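Gistlow Supporters Network: interim report on the fan site and member competition
Reporting officer: Witold Zawadzka
Submitted to: Plidmont program office, 19th August

1. Membership
Registered accounts reached 2,964 at the close of the period. Of these, 800 have posted at least once since June. Inactive accounts are kept for a full season before removal, as set out in the grant terms.

2. Fan writing competition
Entries closed on schedule with 204 accepted. Each entry is scored by two readers on match knowledge, clarity and originality. Fahad Mirani and Cinzia Tedesco have finished the first reading. The second is in progress. Duplicate entries from the same account were merged under rule 5, and the later text was kept.

3. Site and forum
The forum was moved from the Grabner server to Rornora hosting. Match threads now load without the comment backlog seen during the spring fixtures. Player profile pages still show last season's squad numbers. Thaddäus Aigner is correcting the import table.
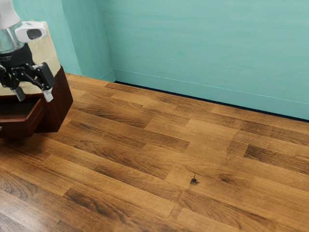
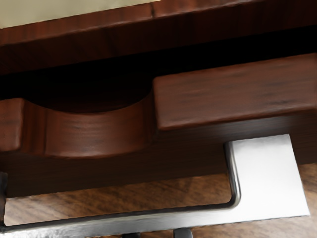 Dark reddish-brown wood in both renders.

4. Open items
Prize shirts have been ordered but the supplier has not confirmed sizes. The moderation rota has no cover for late kickoffs. Ambros Mösli will propose a revised rota with the next report. No change to the approved budget is requested. Remaining prize funds carry over to the second half of the season.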